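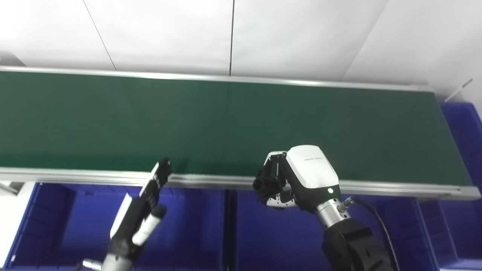
Esteira vazia, calhas laterais de alumínio.

Recortar uma forma sem destruir a foto: máscaras vetoriais passo a passo

Na parte anterior a gente montou o arquivo e acertou as cores. Agora vem a minha parte preferida, que é isolar um objeto com uma máscara vetorial! Se você sempre recortou com a borracha (eu fiz isso por anos, sem vergonha de confessar), prepare-se para gostar muito do que vem por aí.

Vou usar o arquivo hundley-bule.psd, uma foto de um bule esmaltado sobre uma toalha estampada. Serve qualquer foto com um objeto de contorno bem definido. Cabelo, pelo e fumaça pedem outra técnica e ficam para outro tutorial.

Preparando a camada

Abra a foto e olhe o painel Camadas. Se a única camada se chama Plano de fundo e tem um cadeadinho, clique no cadeado para liberá-la. Dê dois cliques no nome e escreva "bule". Depois crie uma camada nova, arraste-a para baixo da primeira e preencha com um magenta bem berrante. É feio, eu sei, mas esse magenta vai denunciar qualquer sobra de toalha na borda do recorte, e mais tarde você troca pela cor que quiser.

Desenhando o traçado

Pegue a ferramenta Caneta (tecla P). Na barra de opções, lá em cima, confira se o modo está em Demarcador e não em Forma. Se estiver em Forma, o programa vai pintando por cima da foto enquanto você clica, e aí não se enxerga mais nada.

Aproxime o zoom até a borda do bule ficar confortável de seguir. Clique num canto bem marcado, de preferência onde a alça encontra o corpo. Vá para o próximo ponto em que a curva muda de direção, clique e arraste sem soltar o botão. Saem duas alças de direção do ponto, e a curva acompanha o movimento da mão. Que delícia quando encaixa de primeira!

Use poucos pontos. Meu primeiro bule levou 221 e ficou todo tremido, parecia recortado com tesoura sem ponta. Fathima Pramanik, que revisou este material comigo, fechou o mesmo contorno com 11, e o dela ficou muito mais liso. Desde então ponho um ponto só onde a curva pede, e ajusto o resto pelas alças.

Passe o traçado um tiquinho para dentro da borda, coisa de um pixel. Assim a cor da toalha não aparece como um fiozinho em volta do objeto.

Para mudar de direção num canto vivo, como a ponta do bico, segure Alt (Option no Mac) e clique no último ponto criado. A alça da frente some e o próximo segmento sai livre. Quando voltar ao ponto inicial, aparece uma bolinha ao lado do cursor: clique ali e o traçado se fecha.

Aplicando a máscara

Com a camada "bule" selecionada e o traçado ativo, vá em Camada > Máscara vetorial > Demarcador atual. Pronto, o magenta toma conta do fundo! Se sumiu o bule e ficou a toalha, selecione o traçado com a Seleção de demarcador (a seta preta) e troque a operação para Combinar formas na barra de opções.

O vão da alça

O espaço entre a alça e o corpo continua mostrando toalha. Clique na miniatura da máscara, volte para a Caneta e escolha Subtrair forma frontal. Desenhe o contorno interno da alça do mesmo jeito e feche. O magenta aparece no vão na hora.

Ajustes finos

Como a máscara é vetorial, dá para mexer nela quando quiser. Pegue a Seleção direta (a seta branca), clique num ponto e arraste. Dica do Hatem Shehata, que me mandou o arquivo de teste: percorra a borda inteira com zoom alto, segurando a barra de espaço para deslocar a tela. Eu gasto cerca de 8 minutos nessa volta e sempre acho alguma coisinha.

Se a borda ficou dura demais para a sua composição, abra o painel Propriedades com a máscara selecionada e aumente a Difusão. Comece em 0,3 px e vá subindo aos pouquinhos. O traçado continua intacto por baixo, então pode experimentar à vontade.

Salvando

Salve em PSD para manter a máscara editável. Para mandar o recorte a alguém, desligue a camada magenta no olhinho e exporte em PNG com a opção Transparência marcada. Em JPG o fundo transparente se perde.

Quer treinar mais? Repita tudo com uma tesoura aberta, que tem dois vãos internos e um monte de cantos vivos. Na próxima parte a gente coloca uma sombra embaixo do bule, então guarde o seu PSD!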